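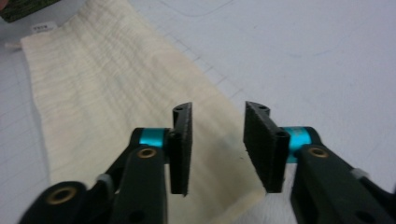 Juwita Sitompul told us, before we had finished explaining the study, that a napkin stops being a napkin the moment a guest feels watched while using it. We wrote this down and then spent most of July finding out what she meant.

July
By the Table Habits Group, Lachance

4. Cloth, paper, and the polite lie

Figure 4. Cream cloth on a white tabletop.

The first three sections dealt with what diners say about cloth napkins. They say they like them. In our survey 70 percent of respondents said that a cloth napkin "makes the meal," a phrase we had put in the questionnaire as a joke and forgot to remove. This section deals with what the same people do when a cloth napkin is put within reach, and the two bodies of evidence are not on speaking terms.

We ate in 3 restaurants, here called by their town names of Sostell, Pinico, and Trendmont, all of which lay cloth at dinner and paper at lunch. Sostell starches. Pinico does not, and its manager regards starch as a moral failing. Trendmont sends its linen out on Thursday, so that by Wednesday night the stock has thinned and late arrivals get whatever is left in the drawer. We had hoped to treat this as a natural experiment. The drawer had other ideas – it also held the good paper ones.

Diners given cloth tended to unfold it, place it on the lap, and leave it there like a sleeping cat. When sauce became a problem they looked for something else. At Pinico this was usually the paper under the bread. At Sostell it was the edge of the tablecloth, used low and quickly by people who had told us an hour earlier how much they valued good linen. Diners given paper simply wiped their mouths.

Sitompul's reading is that a clean cloth napkin is treated as belonging to the house, and that soiling it feels like a small act of vandalism in front of the owner. Our own first reading was that people are slobs with good manners. Hers fits the interviews better. Several diners apologized to the server for a stained napkin, and one folded hers so that the stain faced inward, then placed her fork on top in case it tried to open.

Color matters less than the trade believes. Suppliers told us that cream forgives and white accuses, and that dark red is chosen by places that have given up. We found no sign that diners saw it this way. Asked on the sidewalk afterward what color their napkin had been, most guessed white, including those at Trendmont, where it was green.

There are obvious limits here. We sat in the same rooms as the people we were studying, and we were eating too. Two of us are now unable to use a napkin without thinking about it, and our own behavior was left out of the analysis on grounds of embarrassment. We also have no data on children, who at all three restaurants used their sleeves.

Section 5 takes up the question of where the napkin goes when its user leaves the table for a minute. Opinion is divided between the chair and the left of the plate, and feelings run higher than we had expected.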